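Canned Coffee Takes a Long Road to the Shelf

Skavard, a regional roaster that has sold whole beans and little else since it opened, put its first canned drink into stores in June. The product, called Nodivow, is a lightly sweetened cold coffee with a small amount of carbonation. It is sold in 91 stores, most of them independent grocers, and the company says it will not add more until the second production season is booked.

The drink took three years to reach that point. Most of the delay had little to do with flavor. Coffee is a low-acid beverage, and a low-acid beverage in a sealed container has to be treated with more care than a soda or a lemonade. A soda is acidic enough to keep most harmful organisms from growing. Black coffee is not, so a canner must either heat the filled can under pressure, keep it cold from the plant to the buyer, or lower the pH with an added acid.

Skavard tested all of these. Heating the filled can gave a stable product with a flat, cooked taste that the roaster's own staff rejected. Cold storage kept the taste but limited the drink to stores with spare cooler space, and small grocers have very little of it. The company settled on a small dose of malic acid, balanced with cane sugar, followed by a milder heat step.

"The acid does two jobs," said Yhon Londoño, who runs product development at Skavard. "It gets us under the number we need, and it gives the bubbles something to work with. Plain coffee with gas in it tastes thin."

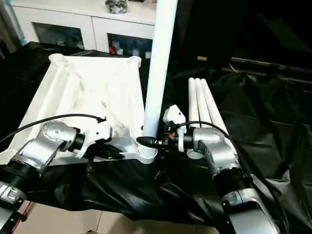
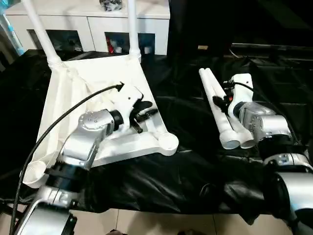
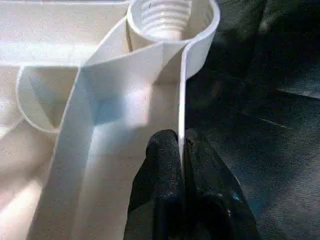 White and off-white plastic parts, with grippers at work on them.

Carbonation brought its own problems. Brewed coffee holds fine solids and natural oils, and both give dissolved gas a place to come out of solution. In early trials the liquid foamed at the filler and left cans short of their stated volume. Finer filtration reduced the foam but also removed body. The final process filters the brew twice, chills it close to freezing, and adds gas at a lower level than a typical soda would carry.

Filling is done by Cuervo, a contract packer that handles small orders for beverage companies without a plant of their own. A standard run for Nodivow is 2,000 cases. Smaller runs are possible, but the line has to be cleaned before and after coffee, and the cost of that cleaning is the same whatever the size of the order. Londoño said a short run of 100 cases, made for store samples, cost more per can than the finished drink sells for.

Cans come from a second supplier, Plavik, with a liner chosen for coffee. The liner keeps the drink off the bare metal — a matter of taste as well as corrosion — and it had to be tested again when the acid was added to the recipe. Storage tests on the current version are still running, and the printed shelf life is set short until they finish.

The retail market is crowded. Large bottlers hold most of the cooler doors in chain stores, and ready-to-drink coffee is usually placed beside energy drinks, where shoppers expect more caffeine and more sugar. Skavard has asked its grocers to stock Nodivow next to sparkling water. Some have done so. Others keep it with the bagged beans, unchilled, and sell it by the four-pack.

An unsweetened version is in bench trials. Without sugar the malic acid is easier to notice, and the company is comparing it with citric and lactic acids before it books more time on the line.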